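Bristley lab puts two grippers head to head in the messy bin test

The robotics workshop in Bristley has spent most of February on a question that sounds simple and keeps turning out to be great fun: which gripper is better at picking odd things out of a bin? The two contenders are the Shim, a slim two-finger design, and the Lilleo, which lifts with a suction cup. Both were run on the same arm with the same controller, so the only thing that changed between rounds was the tool on the end.

Each gripper got 32 tries at a bin of mixed items, with a time limit of 12 seconds per try. A pick counted if the item came up and stayed up long enough to be carried clear of the rim. After every round the items were tipped out and dropped back in without any arranging, and yes, some of the piles that made were truly nasty.
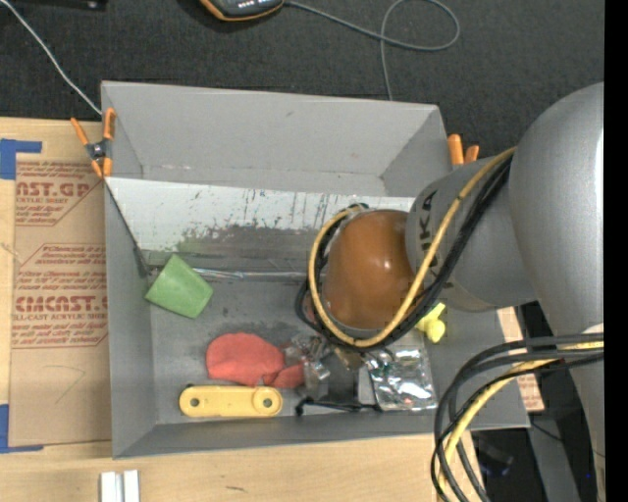 The arm over the test bin, held at its upper sides by orange-gripped spring clamps.

The Shim took the early lead. It did well on anything with an edge or a lump to close on, and it managed thin pieces lying close to the floor of the bin much better than the team had guessed. Where it struggled was near the walls, where one finger often had no room to get down beside the item.

Then came the packets. The Lilleo loves a flat face, and it pulled ahead quickly once the rounds turned to wrapped goods. Wrinkled film was harder – the cup would seal, lift a little and let go – but a softer cup fitted halfway through the month made a clear difference. The final gap was 7 picks in favor of the Lilleo, closer than the early suction rounds had suggested.

What has people here excited is how little the two lists of failures overlap. Most of the items one gripper dropped were ones the other handled on the first go. That makes a strong case for a combined tool, and a rough version is already being drawn up with help from Prarko, the small machine shop that cut the mounting plates for these tests.

Cameras are next. The shiny items gave the depth camera plenty of trouble, and two other models will be tried over the same bin with the lighting left as it is. The workshop plans to share its full results sheet, including the bad rounds, before the combined gripper goes on the arm.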